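4.2 Notice provisions and time-barred claims

The second group of disputes in the sample concerned notice. Of the 283 subcontracts reviewed, most required the subcontractor to give written notice of a variation or delay before any entitlement to payment or extra time arose. The period allowed differed a good deal between head contractors. Rarport used 30 days for delay and a shorter period for variations directed on site. Hellell used a single period for both, but required a second, fully priced notice to follow the first. In neither set of forms did the period match the one in the head contract, and in both it ran from the date the subcontractor ought reasonably to have become aware of the event.

Subcontractors we interviewed seldom objected to the length of the period. Their complaints were directed at the starting point. A tiler engaged on the Cludimstead apartments had received revised drawings in October, priced them when the substrate became available, and was told the claim was out of time from the day the drawings were uploaded. The adjudicator accepted that reading. Preda (section 2) treats decisions of this kind as a plain application of the words used, and on the wording we agree, though the result leaves the cost of a design change with the party least able to influence it.

Small fit-out packages raised a further difficulty. Kitchens and common-area joinery were often let as a supply contract with a short installation schedule attached, and the notice clause appeared only in the schedule. Where the dispute concerned the goods themselves (late benchtops, wrong cabinet colour, appliances substituted without approval), the parties disagreed about whether the clause applied at all.

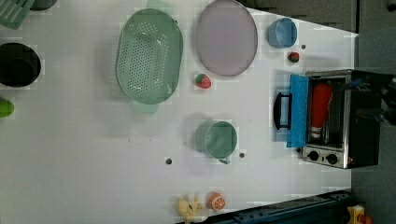
Figure 3. Tabletop with toy kitchen items, including a mint-green colander, a lavender-grey plate and a strawberry, and a small countertop oven.

We coded these mixed contracts separately. There were 80 of them, and they are excluded from the comparison of notice periods in section 4.1 because the schedule and the supply terms frequently set different periods. Where the two conflicted, an order of precedence clause usually settled the matter in favour of the supply terms. Where there was no such clause, the outcomes were inconsistent and we draw no conclusion from them.

Correspondence on the project files gives some indication of how the clauses were used in practice. We read 1,573 letters and emails that either gave notice or responded to it. Strict reliance on the time bar was uncommon while work was under way. Late notices were generally acknowledged, and the amounts were carried into the next progress claim for assessment. The time bar was raised at final account, often for the first time, and often against items that had been discussed at site meetings for several months.

This pattern bears on waiver. Căpraru, like the other head contractors, included a clause stating that no failure to enforce a right would amount to a waiver unless recorded in writing. Irina Rusu, who coded the correspondence independently of the first author, identified a small number of emails that arguably met that requirement, typically where a contracts administrator had replied that a late claim "will be assessed on its merits". Adjudicators divided on whether those words were enough. The decisions against waiver relied on the administrator's lack of authority to vary the subcontract, a point the subcontractors had not addressed in their submissions.

Estoppel was argued less often and with less success. The main obstacle was reliance. A subcontractor who had already missed the notice date when the email arrived could not easily show that the email had caused it to act differently. The position may be otherwise for later events, where an established practice of accepting late notices led the subcontractor to stop sending them on time. We return to that argument in section 5.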